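Ticket 89: Shared family calendar – mother-in-law's entries appear twice, and on the wrong day
Product: Iria family calendar
Queue: Household accounts
Opened: Friday, May 17, 2024
Opened by: Bimla Rajput
Assigned to: Mio Tanabe
Status: Resolved
Priority: Normal

Description (Bimla Rajput)

My husband and I share an Iria household calendar with his mother, Tâm Thân. She watches the children two afternoons a week and adds her own entries. Her entries show up twice on my phone. One copy is on the right day and the other is a day early. Her own phone shows one copy of everything, all correct. My husband (Trí Văn) sees the same thing I see.

This has led to two missed pickups and one argument, so I would like it fixed before the school summer schedule starts in July.

Steps already tried: signed out and back in on my phone, restarted both phones, deleted the early copies by hand. The deleted copies came back by the next morning. When I deleted the early copy of one dentist appointment, the correct copy went away on her phone as well. She took this to mean I had removed her from the appointment. Please do not suggest deleting things.

Comment 1 (Mio Tanabe, support)

Thank you for the detail. Please do not delete any more duplicates for now. Three questions:

Which time zone is set on each of the three accounts? Settings, then Region, then Time zone. The phone's own clock setting is separate and I do not need it.

Was the mother-in-law's account created inside Iria, or was it brought over from another calendar?

Are the affected entries all-day entries, timed entries, or both?

Comment 2 (Bimla Rajput)

Mine and Trí's are set to Gramport local time. Tâm's says "Floating (imported)". I did not know that was an option.

She used Brukent for years before this. Trí moved her calendar over when she came to live near us. She still has the Brukent app and I believe she still opens it, although I was told she had stopped.

Only all-day entries are doubled. Timed ones are fine.

Comment 3 (Mio Tanabe, support)

That narrows it down. All-day entries from an imported account are stored with a midnight start and no zone. If the account is also still connected to the source calendar, each entry is written once by Iria and once by the import link. The import copy is converted to household time and can land on the previous day.

Please check on Tâm's phone: Settings, then Connected calendars. If Brukent is listed as "Two-way", that is the second writer. Do not change it yet. Reply with what it says and the date of last sync.

Comment 4 (Trí Văn)

Replying for my wife. I checked my mother's phone with her sitting next to me. It says Brukent, Two-way, last synced this morning. I set it up as one-way when I did the import, so someone changed it. My mother says she did not touch it. She also says she likes the Brukent one better because the letters are bigger.

There are 4 calendars under her account: Home, Church, Âu, and one with no name. Âu is our older son's. Why would she be writing to his?

Comment 5 (Mio Tanabe, support)

The Brukent app offers to "keep everything up to date" after a version update, and accepting that prompt turns two-way sync on. It is easy to accept without noticing. I would not read anything into it.

Write access to the Âu calendar comes from the household role. Tâm's account was added as "Parent", which gives write access to every child calendar. If that was not intended, the role can be changed to "Caregiver". A caregiver can add entries, but cannot edit or remove entries made by others. This is a family decision and does not affect the duplicate problem.

The unnamed calendar is the import container. Leave it in place until the steps below are finished.

Comment 6 (Mio Tanabe, support)

Steps to resolve. Please do these in order, on Tâm's phone unless stated.

1. Settings, Connected calendars, Brukent. Change Two-way to Off. Choose "Keep entries" when asked.
2. Settings, Region, Time zone. Change Floating to Gramport local time.
3. Wait for the sync mark at the top of the month view to turn solid.
4. On Bimla's phone, open Household, Maintenance, Merge matching entries. Run it once. It keeps the copy made by the original author, so Tâm's name stays on her entries.
5. Check one known all-day entry on all three phones.

For larger text: Settings, Display, Text size. The largest setting is close to what Brukent uses, and month view can be switched to a plain list.

Comment 7 (Bimla Rajput)

Steps 1 to 3 done. Step 4 gave an error: "Merge stopped – entry locked by another member." It did not say which member or which entry.

Comment 8 (Phong Khổng, escalations)

Picking this up from Mio. The log shows an open edit on Trí's account for an all-day entry titled "Grandma's birthday, do NOT tell her". The entry is in the shared Home calendar and is visible to all members. Save or discard the edit, then run the merge again. You may also want to move the entry to a private calendar.

Comment 9 (Trí Văn)

Discarded. Moved. She had already seen it.

Comment 10 (Bimla Rajput)

Merge ran this time. All three phones match, and the dentist appointment is back with Tâm's name on it. We changed her text size and she is using the list view. We talked about the role and left it at Parent. She asked to keep it and I agreed.

We are also putting the pickup days on a board at her place as a backup. Photo attached. You can close this.

Comment 11 (Phong Khổng, escalations)

Closing as resolved. Root cause: two-way import link left active on an account with a floating time zone. A request has been filed to show the member name in the locked-entry error. Reopen this ticket if doubled entries return after the next app update.

Attachments (1) 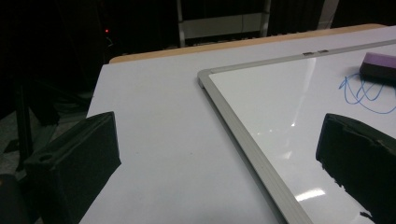 Attachment to comment 10: whiteboard, on the table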